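Prononora Kitchen Trial – Equipment Readiness Checklist
Stage: before purchase request
Revision: April
Result key: OK / Open / Fail / N/A

Scope: one two-arm mobile unit for counter clearing and light item handling. Quotes on hand from Brindier (unit and grippers) and Doucette (mount, charging, spare parts). Simulation work was done in Liketeo. Fill in every line before the request goes to purchasing. A line marked Open needs a comment.

Section A. Site and floor

A1. Path widths measured on site, with cabinet doors and appliance doors open.
Result: Open
Comment: Widths were taken with doors closed. Measure again. The refrigerator doors are the main concern.

A2. Floor finish checked against wheel type in the quote.
Result: OK
Comment: Brindier offers two wheel sets. Softer set chosen, no price change.

A3. Charging spot picked and outlet tested.
Result: OK
Comment: Doucette wants 16 inches clear on each side of the dock. We have it on the left. On the right a shelf has to come down first. Facilities has the request.

A4. Thresholds and mats on the route.
Result: OK
Comment: One mat, to be removed before delivery.

Section B. Reach and handling

B1. Both arms reach the near edge of the counter without the base touching the cabinet.
Result: OK in simulation, Open on site
Comment: Counter height in the Liketeo model came from the drawings. Check the real one with a tape, including any overhang.

B2. Thin items can be picked up from a flat stone surface.
Result: Open
Comment: Thin items are the weak point in the Brindier quote. The standard fingers are priced in, the narrow fingers are an extra $112 per pair. We would need two pairs. Do not order until the simulation runs are scored.
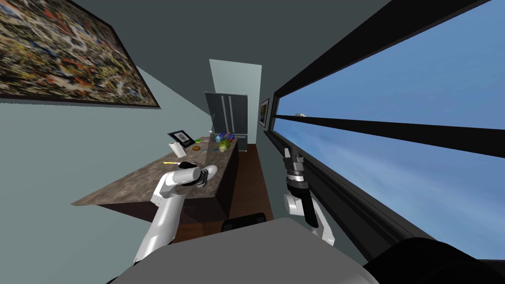 Item B2, Liketeo kitchen model: left gripper just above the near edge of the island counter, next to the thin yellow stick. Right arm raised by the window.

B3. Idle arm has a set parking position.
Result: Open
Comment: Ask Brindier if the parking position can be changed by our own staff or if it is a service call. The quote does not say. If it is a service call, add it to Section D.

B4. Clear or see-through items included in the test set.
Result: Open
Comment: Drinking glasses are a daily item at the site, so they have to be in the scored runs. Add them to the test list before anyone signs this line.

B5. Soft and paper goods included in the test set.
Result: OK
Comment: Paper towel roll is on the list. Bread and produce are on it too – keep both.

B6. Lighting conditions covered.
Result: Open
Comment: The model has a long window on one side. Runs so far used one daylight setting. Repeat with evening light and with the blinds down. No extra cost, only time.

Section C. Safety

C1. Emergency stop on the unit and a second one on the wall.
Result: Fail
Comment: Wall stop is missing from both quotes. Brindier and Doucette each listed it as the other's item. Get it in writing from one of them before this goes any further.

C2. Arm speed limit when people are in the room.
Result: OK
Comment: Limit is set in software and locked with a key. Spare key included.

C3. Arm clearance to glass and wall-hung items.
Result: Open
Comment: Wall pictures and window glass are both within the area to be checked. Either take the pictures down or draw a keep-out zone. Keep-out zone preferred.

C4. Hot surfaces and sharp items excluded from the first task list.
Result: OK
Comment: No knives in phase one.

Section D. Budget lines

D1. Mount, dock and cabling, Doucette.
Result: OK
Comment: $1,294 fixed price. Good through the end of the quarter.

D2. Spare gripper fingers.
Result: Open
Comment: See B2. Hold the line in the budget at the full amount even if we end up not buying them.

D3. Yearly service.
Result: Open
Comment: Brindier quoted parts only. Ask for labor and travel as separate lines.

D4. Staff training hours.
Result: OK
Comment: Two sessions, already in the department budget.

D5. Simulation license renewal.
Result: OK
Comment: Liketeo seat carries over. Do not pay for it twice – it was on last year's request as well.

Overall: not ready to submit. C1 must be closed first. B2 and B4 can be closed together once the runs are scored. Send the marked copy back to the equipment planning inbox and keep the old revision in the folder.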